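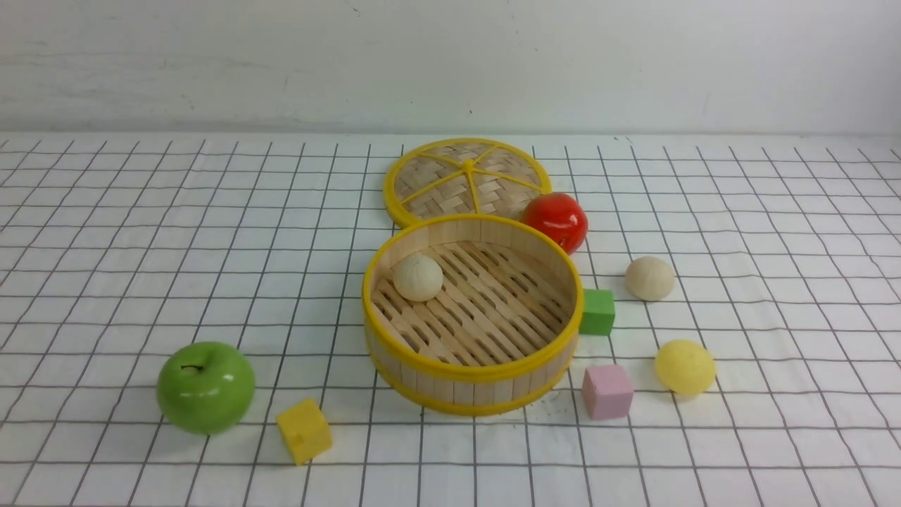

Nunby Kitchen School started with one long table, a borrowed stove and a handful of neighbors in Gronmont who wanted to cook something besides the same four suppers. We've grown a good deal since then (we moved into the old Salminen bakery building, which still has its lovely deep windows), but the classes feel much the same — you come in, you tie on an apron, and before long you're chatting with whoever is chopping onions beside you.

Most of our courses run for 10 weeks, with up to 40 people enrolled each season and split into small groups. We teach dumplings and steamed buns, plain weeknight soups, bread, pickles and, in December, far too many cookies. Our recipe library, Emix, holds 468 recipes our students have tested at home, and you can borrow from it for as long as you're enrolled.

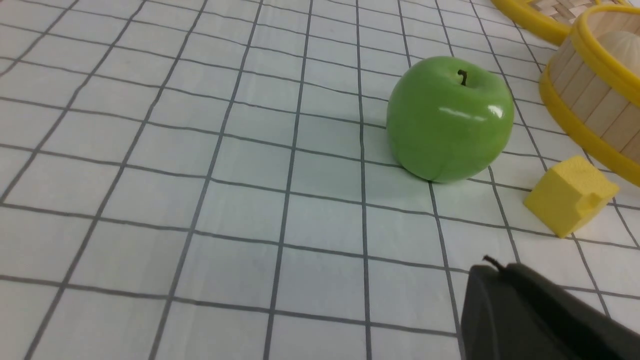
Do I need any cooking experience before I sign up?

None at all. Our Monday evening class is meant for complete beginners, and we start with how to hold a knife and go on from there at an easy pace.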